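Relatório de projeto - Boas práticas de operação para um robô de dois braços em tarefas de lavandaria

Unidade curricular de Robótica de Serviço, projeto Montecinos
Entregue em Sep 7, 2024

1. De onde partimos

Quando escolhemos este tema, em fevereiro, a ideia era muito mais ambiciosa do que aquilo que acabámos por entregar, e convém dizê-lo já, com toda a simpatia pelo grupo que éramos nessa altura. Queríamos pôr o robô a tratar da roupa de uma ponta à outra e escrever as regras no fim, como quem arruma a cozinha depois do jantar. Ao fim de poucas sessões percebemos que as regras tinham de vir primeiro, e foi assim que o projeto mudou de assunto: passou a ser um conjunto de boas práticas para quem opera um robô de dois braços junto de uma máquina de lavar de carga frontal, com um cesto e peças de roupa verdadeiras.

O documento a que fomos chegando tem 14 regras. Chamamos-lhe Folha Maltwood, que é o nome da sala onde trabalhámos, e comentamos aqui as que nos deram mais que pensar (as restantes seguem em anexo).

2. Regras sobre o tecido e a garra

A regra 3 diz que nenhuma peça deve ser puxada enquanto o operador não tiver visto, na câmara do punho, por onde passa a costura e onde o tecido toca no metal. Parece excesso de zelo, bem sabemos, mas quem já tentou perceber numa imagem tão próxima o que é dobra e o que é costura compreende a nossa insistência.
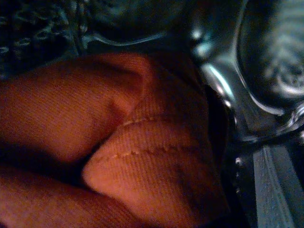
Figura 1 - Tecido laranja encostado à garra, com a costura visível.

Na primeira redação tínhamos escrito apenas "verificar a peça antes de puxar", e cada um de nós lia aquilo à sua maneira. Um olhava para a cor, outro para o tamanho, outro para coisa nenhuma. A versão atual obriga a dizer em voz alta duas coisas: "costura" e "contacto". Se uma delas não se consegue confirmar, a garra fica parada e muda-se o ângulo da câmara. A pausa máxima que combinámos é de 30 segundos, e passado esse tempo abandona-se a tentativa e recomeça-se com calma.

Acrescentámos ainda que a roupa de ensaio não leva fechos, botões metálicos nem cordões. É uma restrição grande, e deixa de fora muita da roupa que as pessoas usam, mas preferimos começar por aí.

3. Regras sobre o cesto

O cesto foi uma fonte inesperada de discussão - houve quem defendesse que devia ficar sempre pousado e quem quisesse poder levantá-lo e incliná-lo à vontade. A regra 7 ficou a meio caminho. O cesto pode ser levantado por um só braço, pela borda, desde que esteja vazio e que o outro braço se mantenha afastado da trajetória.

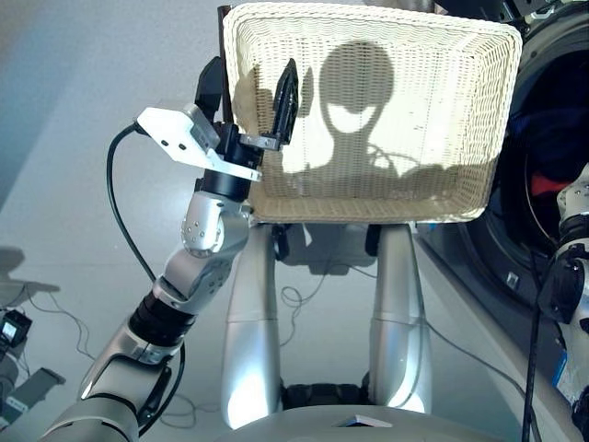
Enquanto o cesto está no ar, a atenção do operador reparte-se por demasiados sítios, e por isso a regra 8 pede uma segunda pessoa, a que chamamos vigia, com a mão junto do botão de paragem e sem mais nenhuma tarefa. O vigia não toma notas, não filma e não dá palpites sobre a preensão. Custou-nos bastante cumprir esta última parte, porque somos todos muito conversadores!

A mesma secção trata dos cabos. Antes de cada sessão, percorre-se o comprimento de cada cabo com o braço recolhido e depois com o braço estendido, para confirmar que a folga chega nas duas posições. Os fios que fiquem no chão registam-se na folha da sessão, com um esboço do lugar onde estão, e o operador só arranca depois de o vigia assinar esse esboço.

4. Regras sobre os dois braços e a porta

A regra 10 estabelece que só um dos braços pode estar dentro da zona da porta da máquina. O outro pode segurar ou acompanhar o cesto, mas com velocidade reduzida. Definimos a zona como um círculo com 300 mm de folga a toda a volta da abertura, medido uma vez e marcado no programa de controlo, a que demos o nome de Grurnura.

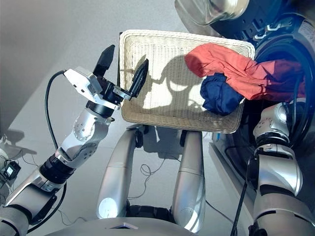
O caso que mais nos ocupou foi o da peça que fica meio dentro e meio fora do cesto. Pela nossa regra, uma peça assim conta como não entregue, e o braço do lado do cesto não pode avançar até que ela esteja toda para dentro da borda. A tentação é empurrar o cesto para a frente e aproveitar o movimento, mas um pedaço de tecido pendurado perto de uma abertura é exatamente o género de coisa que quisemos evitar.

Para a porta, a regra 12 pede que esteja toda aberta antes de qualquer aproximação e que os dedos da garra nunca sirvam de calço. Na lista de verificação, a dobradiça tem uma linha só para ela, logo a seguir à do vidro.
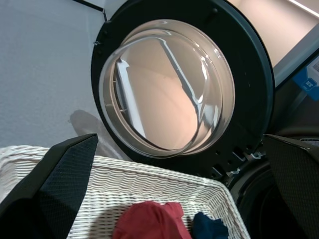
A aproximação ao cesto faz-se com os dedos já abertos, e o operador confirma na câmara do punho que há espaço livre entre eles e o que estiver por perto, incluindo a porta. Só depois desce. O modelo de registo que usamos foi adaptado de um trabalho anterior do curso, o projeto Trornimov, ao qual acrescentámos um campo para o estado da porta e outro para a posição do cesto.

5. O que ficou por fazer

Faltou-nos experimentar a Folha Maltwood com um grupo que não a tivesse escrito. Gostávamos também de rever a regra 3 para tecidos escuros, em que a costura se distingue mal, e de decidir se a figura do vigia se mantém quando o cesto está pousado. A lista de verificação completa está no anexo A e o modelo de registo no anexo B.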